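# Folding vs. hanging sweaters, round 80

**peltard_resident**
Moved into a smaller place in December and my closet rod is now 2 feet of pipe over a water heater. My partner (Reet, she lurks here, hi Reet) says all sweaters should be folded. I have hung mine since college and my shoulders look normal to me. Who's right? I would like it to be me.

**Uvari_Wool**
It's not you. Heavy knits stretch on a hanger. The weight pulls on the shoulders and you get those two little bumps, like you're smuggling doorknobs. Fold them.

**hangman248**
Depends on the sweater. A thin merino crewneck on a wide padded hanger is fine and I will go to my grave saying so. Possibly in one.

**Uvari_Wool**
Thin merino, fine, I'll give you a week. He didn't say thin merino.

**peltard_resident**
He has some thin ones and some that weigh as much as a dog. Do the dogs get folded and the thin ones get hung?

**skurnine**
You can also drape them over the bar of a hanger. Fold the sweater in half lengthwise, sleeves together, lay it over the hanger with the hook at the armpit, then body over one side and sleeves over the other. No bumps. Takes up a ridiculous amount of rod, so with 2 feet of pipe you'd get to own 3 sweaters.

**hangman248**
The armpit fold is a beautiful trick that everyone does once, for the photo, and then goes back to stuffing things on a shelf.

**skurnine**
I've done it for years. Sorry about your attention span.

**Chin-lung C.**
Before this turns into the bath towel thread again: Peltard, you said WATER HEATER. I would worry about that before I worried about doorknobs. Warm closet, wool, no air moving. Wash them before they go away for the summer, because moths like skin oil and old soup more than they like wool. Then a lidded bin. Cedar smells nice and mostly makes you feel you've done something.

**Uvari_Wool**
Cedar works.

**Chin-lung C.**
Cedar works on you.

**peltard_resident**
Reet would like it noted that she said "bin" in the first week. What about the actual folding? I do sleeves in, then in half, and the pile slides off the shelf every time like it has somewhere to be.

**sumampouw_knits**
I make these things, so I'm biased toward treating them well. Thick cables don't want a crisp fold and it's a waste of a morning trying to give them one. Sleeves across the back, one loose fold, and stop there. Mine is sitting on the bed right now, with a rumple across the middle and a front flap drooping onto the sheet, and I consider it put away. What matters more is the order of the pile: heaviest on the bottom, never more than you can lift with one hand, and the slippery ones (looking at you, mohair blend) in their own bin.

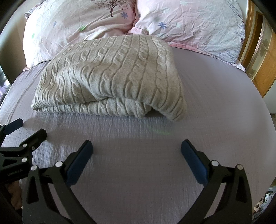
**hangman248**
Cables are the one place I surrender, I folded mine years ago and told no one. All that braiding eats yarn, so the thing weighs a ton before you've even put it on. Those ropes running front to back on the beige one, with the flat bands between them, are exactly what I'd keep off a hanger. I still say a light cardigan can hang if you button it first.

**skurnine**
Did hangman248 just agree with somebody?

**hangman248**
Partially. Under protest.

**peltard_resident**
OK so: dogs in a bin, washed first, away from the heater. Thin ones on the pipe. Reet wants to know if anyone has a bin that fits under a low bed -- ours clears the floor by the thickness of a magazine.

**Uvari_Wool**
Bed risers. And put the cedar in anyway.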